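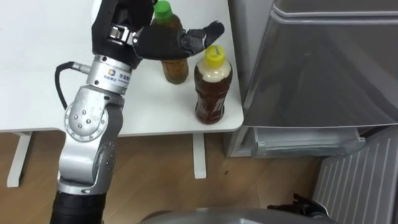
How is a pick scored in the Surkdale Pool when the game is postponed?

A pick on a postponed game stays live if the game is played before the following Tuesday at noon, and it is voided, with the confidence points returned to the entrant, if the game is played later than that or canceled.

This rule accounted for most of the correspondence I received during the regular season, and I have set out its operation in full below, together with the other scoring matters that were raised. The text was last revised on Tuesday, January 6, 2026, and replaces the shorter notes I posted in the fall.

Background

The Surkdale Pool is a football pick'em contest that I have administered through this blog for six seasons. No money is wagered and no entry fee is charged. Each entrant predicts the winner of selected professional games every week, against the spread, and assigns confidence points to each prediction. The season began with 206 entrants. Over the regular season they submitted 3177 picks, of which 3116 were graded. The remainder were voided under the postponement rule or withdrawn by the entrant before the deadline.

Entrants may submit as few as one pick per week. Many prefer to sit out weeks in which the lines do not appeal to them, and the rules have always permitted this. An entrant who skips a week receives no points for that week and suffers no penalty.

The spread used for grading

All picks are graded against the spread posted on the pool's Skukix page on Thursday at 5:00 PM. The line is not adjusted afterward. Several entrants wrote to me when a starting quarterback was ruled out on a Saturday and the line in general circulation moved by more than a touchdown. The posted line remained in force for all entrants, including those who had already submitted and those who had not.

I recognize that this gives some advantage to entrants who wait until Sunday morning to submit. The advantage has been discussed at length in the comments, and I considered moving the deadline to Friday evening. I decided against it. A large number of entrants work shifts on Thursday and Friday and would have been unable to take part. The Sunday deadline is therefore retained.

A push, meaning a final margin exactly equal to the posted spread, returns half of the confidence points assigned. Where the half produces a fraction, it is rounded up.

Postponed and relocated games

When a game is moved to another day in the same week, all picks stand at the original line. When a game is moved to another stadium, all picks stand at the original line, even if the designated home team no longer plays at home. I received two appeals on this point and denied both. The rule refers to the teams and the margin, and it makes no mention of the site.

When a pick is voided, the confidence points are restored to the entrant's balance and may be used in any later week of the regular season. They may not be carried into the playoffs. One entrant held a restored balance until Week 18 and placed all of it on a single underdog. This was within the rules, and the result stands.

Confidence points

Each entrant receives 2000 confidence points for the regular season. The points may be divided in any manner, subject to a limit of 50 on a single game. Restored points are exempt from the limit, as the case just mentioned made clear to everyone.

I have been asked to close this exemption. My present view is that the limit should apply to all points from next season onward, and I intend to put the change to a vote in April, when the rules are ordinarily reviewed. Entrants who wish to speak for or against it may leave a comment before then. Comments submitted under more than one name will be removed.

The Week 11 correction

In Week 11 the standings were published with an error. The late Sunday game was graded with the favorite and the underdog reversed, and the standings remained in that state until Monday evening. Refilwe Motaung identified the mistake and sent me a corrected sheet, which I checked against the box score and adopted without change. I regret the error. The incorrect standings moved the leader down to fourth place for most of a day, and he wrote to me with some feeling.

Grading is now performed twice, once on Sunday night and once on Monday morning, by two different people. The second grader does not see the first sheet. Where the sheets disagree, no standings are posted until the disagreement has been settled.

Tiebreakers

Two entrants who finish with equal points are separated in the following order: first by the number of correct picks, then by the number of correct underdog picks, and then by the better record in the final four weeks. If they are still level, the place is shared. A coin toss was used in the second season and was widely disliked.

Fourth place this season was decided on the second tiebreaker. The entrant who goes by Mkhize and the entrant who goes by Fondurico finished level on points and on correct picks. Mkhize had the greater number of correct underdogs and was awarded the place. Fondurico requested a recount of the underdog column, which was carried out and produced the same result.

Arrangements for the playoffs

The playoff contest is separate from the regular season and begins with all balances at zero. Every entrant receives 100 fresh points for use across all rounds. The rules differ in three respects. The limit of 50 on a single game does not apply. A pick must be entered for every game, and a missing pick is counted as a loss with five points assigned. Picks lock at the kickoff of each individual game, where the regular season used one Sunday deadline.

Persons who did not enter the regular season may join the playoff contest at any time before the first kickoff of the opening round. Late entries cannot be accepted, and requests sent to my personal email address will not be answered there. They should be left in the comments, where the other entrants can read them.

Entrants who believe a regular season pick was graded incorrectly have until the end of the opening round to say so. A request should state the week, the game, the side taken and the points assigned. After that time the regular season table is closed and the final standings will be moved to the archive page, where the five earlier seasons are also kept. The table for the third season is still missing its last two columns. If any entrant saved a copy of it, I would be glad to receive it.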